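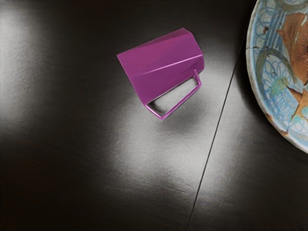
Wollport 20 Under-Cabinet Dish Rack, long-term review

Reviewed by Kenji Whitlock, May 2021

The Wollport 20 is a wall-hung drying rack for small kitchens. It mounts under a cabinet or on a bare wall and drains into a removable tray. I installed one in a galley kitchen with no dishwasher and have used it every day since August.

Construction

The rack is stainless wire, welded at the joints and polished after welding. The welds are clean except for one rough spot behind the rear rail, where a dishcloth will catch. The tray is one-piece molded plastic with a shallow slope toward a spout on the left. There is no right-hand version, so check which side your sink is on before ordering.

Rated load is 20 pounds. A full set of stoneware plates and a cast-iron skillet will exceed that, and the manual says to keep cast iron off it. The front rail bends slightly when loaded with dinner plates and returns to straight when they are removed.

Installation

The box contains two brackets, a paper template and a bag of screws. The template printed slightly short on my copy, and holes drilled to it would have missed the bracket slots. Measure from the brackets themselves. The supplied wall anchors are soft and one spun in the drywall. I replaced them with toggle bolts and have had no movement.

Leave at least five inches between the top rail and anything above it. The manual asks for less, but tall glasses will not clear at that height.

Use

Plate slots are well spaced for flat plates and too narrow for deep pasta bowls, which have to go in every second slot. Mugs hang from the lower hooks by their handles. Thin handles seat properly. Thick ones ride on the tip of the hook and can be knocked off with an elbow.

The tray drains fully only if the rack is level front to back. Hard water leaves scale along the spout, and white vinegar removes it. After nine months there is no rust on the wire and light staining on the plastic.

Compared with the Diekmann

Noreen Nic Aodha reviewed the Diekmann counter rack for this site and rated its tray higher than I rate this one. I agree with her on that point. The Diekmann tray has a deeper channel and a swivel spout. It also takes up counter space, and the Wollport takes none.

Rating: 2 out of 5 for the supplied hardware, 4 out of 5 for the rack. Replacement trays are sold separately.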